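Idle-arm masking for bimanual pick-and-place: real effect or lighting?

Last updated: January 15, 2020

hmarchand
Posting a result from our group at Plinier before we write it up, because I expect holes in it and would like to hear about them now.

Setup: a humanoid works at a mock market stall, moving produce from crates to a shopping basket. Data is teleoperated, head camera plus joint states for both arms. Training set is Skadach, 1416 episodes. The policy is plain behavior cloning in Zamani with short action chunks. One network, both arms in the action vector.

Problem: in a one-handed transfer, the other arm has nothing to do. Operators don't park it. They leave it wherever it was, often raised and well inside the head view. The idle arm's pose is therefore correlated with the operator, the session and, to some extent, the item being moved. The policy picks this up. At test time, if you start the idle arm in a pose that goes with "potato" sessions, the working arm drifts toward the potato crate regardless of the instruction.

Method: during training we find the idle arm per segment (joint velocity under a threshold for the whole segment, gripper command constant), then do two things. Its joint states are replaced with a learned null token, and its pixels are painted out using the projected arm mesh. Loss on the idle arm's actions is kept. At test time nothing is masked.

Result, 20 rollouts per condition, same checkpoint schedule: baseline failed nine, masked failed four. Failure means wrong item, dropped item, or no item in the basket at timeout.

Segment labels were spot-checked by Macarena Urrutia.

tolerance_stack
Nine of 20 against four of 20 isn't a result. Run Fisher's exact test on it. You need more rollouts before any of the mechanism is worth discussing.

Also, what is "same checkpoint schedule"? Last checkpoint for both, or best checkpoint for both? If best, best on what?

hmarchand
Agreed on the count. More rollouts are queued.

Last checkpoint for both. No selection.

kf_residual
Two questions.

1. Training with masked images and testing with unmasked ones is a distribution shift you've introduced on purpose. Why does it not hurt? I would expect the policy to see an unfamiliar arm at test time and do something odd with it.

2. Did you run the two parts separately? Null token only, painted pixels only. As described it's one intervention with two pieces and I can't tell which one carries it.

hmarchand
1. Masking is applied to half the segments, drawn per batch. I left that out of the first post, sorry. The policy sees both versions of the same segment with the same target action, so it learns that the idle arm's appearance carries no information about the working arm. Closer to augmentation than to removal.

2. Yes for joint states, not yet for pixels. Null token only failed seven. On 20 rollouts that can't be told apart from either of the others.

gradnorm
I have tried the state half of this on a tabletop two-arm setup and got nothing from it. Dropping joint states for the passive arm made the active arm slightly worse at avoiding it. We had one collision serious enough to end the session.

If the policy is told half the time that the other arm isn't there, it has every reason to plan through it. How far apart are your arms in the task?

hmarchand
Far enough that it hasn't come up, but I take the point. The crates and the basket are arranged so that most transfers stay on one side. A handover task would break the method as stated. We drop any segment with a handover in it from masking, and the policy sees those unmodified.

gradnorm
Then you should say that the method is for tasks where the arms don't share a workspace. The title of this thread says bimanual.

hmarchand
Fair. "Two-armed robot, one-handed segments" would be more accurate. I can't edit the title.

parallax_error
Has anyone looked at the shadows?

With overhead or side lighting, a raised arm near a crate throws a shadow onto the crate. If you paint out the arm from the projected mesh, the shadow stays in the image. The network can recover a good deal of the arm's pose from the shadow alone, so your "pixels removed" condition hasn't removed the information. Either the network isn't using it, in which case fine, or it is and your masked condition is leakier than you think.

There's a second version of the same problem. The shadow changes the look of whatever is in the crate. An item half in shadow in one session and fully lit in another is a grasping problem that has nothing to do with spurious correlation. Painting the arm out removes an occluder at the same time. So three things change and you're attributing the difference to one.

tolerance_stack
^ This is the objection I would want answered in the paper.

m_urrutia
I did the segment labels, so I can answer part of it. We went back through Skadach and marked every episode in which the idle hand or forearm casts a visible shadow on a crate. It's 246 of the 1416. They aren't spread evenly. Most come from sessions where the operator kept the left arm up and worked with the right.

I should add that the cables are in the picture in many episodes too, on the floor, and they move between sessions. We don't mask them. They identify the session about as well as the arm does.

parallax_error
That's useful. What happens if you train on the set with the 246 removed, no masking at all? If shadow and occlusion are the story, the baseline should come up to meet the masked policy.

m_urrutia
We can run that. It costs data, so I would also drop a random 246 for comparison.

kf_residual
Drop them matched by item, please. If the shadow episodes lean toward one kind of produce, a random drop isn't a fair comparison. You'd be changing the item balance in one arm of the study and not the other.

m_urrutia
Yes. Matched by item and by operator where the counts allow.

seltik_user
Side question. Does anyone have the Seltik relighting tool working on head-camera footage? If it held up, you could remove the shadow along with the arm and settle this with no retraining tricks. Mine leaves a smear wherever the head moves fast.

gradnorm
Same smear. We gave up on it. Inpainting the shadow by hand on a small subset was quicker than debugging it.

hmarchand
Update. All conditions now at 47 rollouts, start poses drawn from the same list, order shuffled so that lighting drift over a session falls on every condition.

Baseline: 20 failures.
Null token and painted pixels: nine failures.
Shadow episodes removed, no masking: 20 failures.
Matched drop, no masking: same as baseline within one rollout.

Baseline against masked clears 0.05 on Fisher's test. Removing the shadow episodes does nothing we can detect, which I read as evidence against shadow and occlusion being the main cause.

tolerance_stack
Better. I accept that there is a difference between baseline and masked. I don't accept the second reading. "Nothing we can detect" on 47 rollouts leaves room for an effect of useful size. Report the interval, and leave the word "evidence" out of it.

Who scores the rollouts, and do they know the condition?

hmarchand
I score them from video, and the file names are hashed. For "wrong item" there isn't much to judge. For "dropped item" there is: an item that lands on the basket rim and falls in counts as a success for us, and one that falls out counts as a drop.

parallax_error
I also don't think the removal test answers me. At test time the arm is still up and still throwing a shadow. If you train without shadow episodes and then test with shadows, you've made the test harder for that condition. The gain from cleaner data and the loss from the unfamiliar shadow could cancel.

The clean version crosses the two: train with and without shadow episodes, test with the idle arm parked and with it raised.

hmarchand
You're right that they could cancel. We had crossed it informally and didn't report it. I'll run the four cells properly.

gradnorm
While you're at it, log the minimum distance between the arms in every rollout. If the masked policy lets them get closer, I'd like to see it as a number, collision or no collision.

m_urrutia
Already logged. I'll put the histogram in the next update. On a first look the masked policy does come closer on transfers that cross the midline, and there are few of those in the test list.

gradnorm
That's what I would expect. Put it in the abstract.

kf_residual
One more on labeling. Your idle test is a velocity threshold over the segment. An arm that is holding something still passes it. So does an arm bracing a crate. Neither one is idle in any sense you want.

m_urrutia
Correct, and it happened. The constant gripper command doesn't separate them, since a steady grip is also constant. I went through the passing segments and added a contact flag from the finger motor currents. Bracing is the harder case because the load is low. I'd rather lose some idle segments than mask a bracing arm, so the flag is set conservatively.

For the shadow labels, I count an episode if the shadow of the hand can be seen on the slats or on the contents at any point in the segment. A hand with the fingers up and the thumb across the palm gives a fairly distinctive outline. 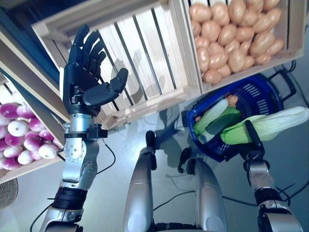 7 min read

m_urrutia
Cabbage transfer, right arm working, left arm up in front of the slatted crate with its shadow across the boards. Labeled as a shadow episode. The mesh projection covers the hand, the wrist and the forearm segments; the shadow and the floor cables stay in.

parallax_error
Then the potato crate next to it is the one I'd check first for a pull in the baseline. Can you break down wrong-item failures by which crate the idle hand is nearest to?

m_urrutia
Yes, the log has it. I'll include it with the four cells.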